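Why Does Wood Have Lines In It?

Wood pages for kids, by Gráinne Keane

Quick one this month. A boy at the Casarness library asked me why his ruler had stripes and I said "grain!" and he said "what's grain" and then the library was closing. So. Proper answer.

Start with the tree.

A tree is alive but most of the inside of it isn't. Strange, I know. The living bit is a thin layer just under the bark, all the way around the trunk like a sleeve. It's called the cambium (say it KAM-bee-um). You could not see it very well without a magnifying glass. But it does nearly all the work of making the trunk fatter.

Every spring the cambium wakes up and starts making new wood on its inside. New bark on its outside too, but forget the bark for now. Wood on the inside. So the newest wood in a tree is always right under the bark, and the oldest is in the very middle. The middle of an old oak was once the whole tree! A skinny little thing you could have stepped on.

Rings first, then lines

In spring there is lots of rain and the tree is in a hurry (like me). It makes big wide cells with thin walls so water can rush up to the leaves. That wood is usually pale. Then summer goes on and things slow down. The cells get smaller, with thick walls, packed tight together. Darker wood. Then winter comes and the tree stops.

Next spring, pale again. Then dark. Pale, dark, pale, dark.

If you cut across the trunk, those layers look like rings. One pale band and one dark band is one year, for most trees in places with a cold winter. In hot places where it's warm and wet all year long the rings can be very faint, or not there at all. Trees there don't always have to stop.

Thick ring, good year. Thin ring, hard year. Maybe it was dry, maybe caterpillars ate the leaves, maybe a big neighbor was hogging the light. You can't always tell which.

So where do the straight lines come from?

Rings are what you see from the end. But the layers go all the way up the tree. Think of a lot of cardboard tubes, one inside another inside another. From the end, circles. Now slice down the long way through all the tubes. What do you get? Lines. Long ones, side by side.

Same layers, different view. A ruler is cut the long way. So is a floorboard, and a pencil, and a baseball bat.

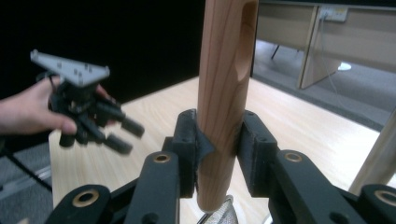
Grain means the way the wood fibers point. Fibers are the long thin cells, stuck together like a bunch of dry spaghetti, and in most trees they run up and down the trunk, the same way the water goes. Chair legs and broom handles and dowels are nearly always cut so the fibers run the long way too. Look at the pale wooden rod and you'll find fine reddish-brown lines going along it, and the groove near the top runs in the same direction as the rod. If you had a stick where the lines went across the short way, it would snap like a cracker. There's not much holding it together sideways, only the glue between the fibers. (The tree makes its own glue. It's called lignin. LIG-nin.)

Try it with spaghetti. Hold a bunch in your fist and try to pull it apart end to end. Can't. Now pull one strand away from the side. Easy.

That is also why you can split firewood with an ax. Stand the log on its end, and the ax goes down between the fibers and pushes them apart. Chopping across a log takes ages, you have to cut every single fiber. Don't try either one yourself, ask a grown up who does it.

A visit to Hubert

I went to see Hubert Wasilewska, who makes spoons and stools in Utberg. Good shop. Very dusty. I asked him what kids should know about grain and he said "stroke a cat."

You stroke a cat from head to tail, it's smooth. You go the other way, the fur stands up and the cat is cross. Wood's like that under a blade. Go with the grain and you get a long curly shaving. Go against it and the blade digs in under the fibers and rips little chunks out. Woodworkers call it tear-out.

He let me try. 2 spoons. The first one I went the wrong way at the neck of the spoon and tore a bit off. The second one was sort of a spoon.

He keeps a board on the wall that has been there 9 years and he says it's still moving. Moving! Wood soaks up water from damp air and gets a tiny bit wider, then drys out and gets narrower again. It hardly changes in length at all. Only across the grain. You know a door that sticks in a rainy summer and then is fine in winter? Grain. The door got fatter.

What about knots?

A knot is where a branch was. The branch started out in the middle of the trunk when the tree was small, and then the trunk kept getting fatter around it and swallowed the bottom of the branch up. When you saw through that part you get a round dark spot. The lines bend around it, like water going around a rock in a stream.

Knots are hard. Some fall out and leave a hole. People used to think a board with knots was a bad board and now lots of people pay extra for them. I like them. My kitchen shelf has one that looks like an owl.

Wiggly patterns

Not all grain is straight. Some trees twist as they grow, so the fibers go around the trunk like the stripes on a candy cane. That's spiral grain. Bad for ladders.

Some have waves. Then the light bounces off in different directions and the wood looks like it has ripples, even when it's been sanded flat. Violin makers like that for the backs of violins.

And some trees get big lumps on the side called burls. Inside a burl the grain goes every which way. Swirls and dots and curls. Very hard to carve and people make bowls out of them anyway.

Then there's the way it is cut. Big one. You can take the same log and get two very different looking boards.
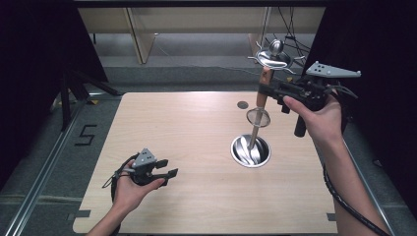

Cut straight through the log like slicing bread the long way, and the boards from near the outside show tall pointy arches, one inside another. Some people call them cathedrals. Cut so that the saw goes from the bark toward the middle, and you get neat straight lines instead. That second way is called quarter sawn, and it wastes more of the log so it costs more. The boards stay flatter though.

You can check which one you have. Look at the end of the board, the short edge. There you'll see bits of the rings. If they curve like a smile, it's the bread slice way. If they stand straight up and down, quarter sawn.

Careful, some things that look like wood aren't. Plenty of desks and shelves have a printed picture of wood stuck on top. How to tell? Go to the edge. On real solid wood the lines carry on over the corner and turn into end grain. On a print they just stop. Another clue is the same knot twice. Real trees do not make the same knot twice.

Plywood is a clever one. It is real wood, but peeled off the log in thin sheets (like a pencil sharpener shaving, only huge) and glued in a stack. Each sheet is turned so its grain goes across the one under it. So it's strong both ways. No weak direction to split along.

How old can you count?

There's a slice of tree in the front hall of the Kirnico nature center, up on the wall where you can touch it. 600 rings. I tried to count them and lost my place, twice. The people there have stuck little pins in it. One pin is the year the center was built and it's right at the edge, practically under the bark. The middle is so small and crowded you'd need a magnifying glass.

You don't have to cut a tree down to count it. Scientists use a hollow drill, thin as a straw, and pull out a little stick of wood that shows all the rings as stripes. The tree seals up the hole by itself in most cases.

Things to do

Go find some grain! 4 to try:

Rubbing. Thin paper over a rough old board, then the side of a crayon. Old outdoor wood works best, the soft pale parts wear away and the dark parts stick up.

Popsicle sticks. Snap one. See how it breaks in long splinters and not a clean line? Those are bunches of fibers. Watch your fingers.

Hunt for ends. Find a wooden chair, table, anything, and find one place where you can see rings and one where you can see lines.

Water drop. Put one drop on the end of a scrap of wood and one drop on the side. Wait. Which one sinks in first? Think about the spaghetti, and which way the tree was moving it's water.

Words to keep

Cambium: the thin living layer that makes new wood.
Fibers: long thin cells, all stuck together.
Grain: the way the fibers run.
Lignin: the tree's glue.
End grain: what you see when you cut across.
Burl: a lump with mixed up grain inside.
Quarter sawn: cut from the bark in toward the middle.

Question from last time, from Kaushik school: do palm trees have rings? No. They don't have that layer under the bark that adds a ring each year, so a palm trunk is full of little tubes scattered about, and a cut one looks spotty. Good question, thank you, and sorry it took me till November.

Next page is bark. Send me your rubbings, care of the Casarness library, and put your first name on the back.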